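The invitation said "hands-on open day for makers and teachers," and I have been to enough of those to pack a sandwich. Stavura runs the place out of a former print shop behind the Steinbach rail yard. They sell modeling clay, mostly to schools, and in October they open the workrooms for one afternoon. I went because my sister-in-law teaches second grade and wanted to know whether their new clay, Pladuvlow, is worth the switch. It costs more than what she uses now. She had papers to grade, so I got the job.

## Getting in

Entry was $5, cash only, which the invitation had left out. There is one ATM nearby and it charges its own fee. Parking is on the street. If you come by train, use the rear exit of the station; the front one puts you on the wrong side of the tracks and the walk back under them is long.

The tour was supposed to start at two and started at 2:19. I know because the clock hung right over the sign-in desk, where we all stood with our name stickers on. Coffee was good. The cookies were the dry kind.

## The mixing room

Adalberto Nogueira took our group through. He has been in charge of mixing since the company moved in, and he was the best part of the day, mainly because he answered what he was asked. He told us the base is flour, salt, water and oil, plus something they call the binder and won't describe. A man near me asked three times what was in the binder. He got three polite versions of no.

The batches are 45 pounds each and rest overnight before they are cut. We got to press a thumb into a finished block. It felt fine. It felt like clay. The brochure says it has a "living softness," and I would like to meet whoever wrote that.

Color goes in last. There are a lot of pinks. I asked why, and Nogueira said pink sells.

## The claims

Every wall has a poster, and the posters promise three things: it doesn't stain, it doesn't crumble, and it can be reused 150 times. I asked how they had arrived at 150. Rosimeire Assunção, who handles school orders, said it came from in-house testing. Could I see the results? She said she would email them to me. I wrote my address on the back of a brochure and I am still waiting.

The staining claim I tested myself, with a dark blue lump and the cuff of an old white shirt. After a few minutes of rubbing there was a faint mark. It washed out at home – on the second wash. So, partly true.

Then there is crumbling. For this I think you have to make something with thin walls, which is where cheap clay gives up. The flat cookie-cutter stars on the display shelf looked perfect, but anybody can keep a flat star in one piece. A small cup or a pinch pot is a fairer test, and it is also what second graders make whenever you leave them alone with a lump.

## Cups and pots

The last workroom is the plainest, with white tables and steel trays. I liked the trays. My sister-in-law uses plastic place mats, and they slide all over the desks.

The cups told me more than the posters did. Look at the top edge on the pink one, which is uneven and crumbly, and at how lumpy the outside wall is. A rough rim could be down to the shaping as much as the clay, and I can't sort out which from one cup. Still, it is hard to square with "never crumbles" in letters a foot high. 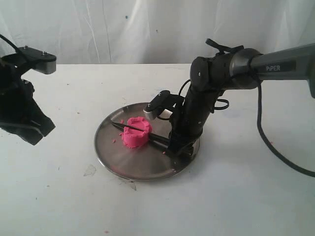

## The shop, and what I told her

You leave through the shop, naturally. A classroom tub of Pladuvlow is $19 on the day, and the cashier called that a discount without being able to say from what. They also had the older line, Grelturar, on a low shelf by the door with no poster at all. I bought one tub of each.

My advice to my sister-in-law was to hold off on a full order. Let the kids have both tubs for a month, don't tell them which is the expensive one, and see which gets fought over. She has already picked a spot for them by the sink.

As for the open day, go if you live close by and can get into Nogueira's group. Bring small bills, and skip the video in the lobby.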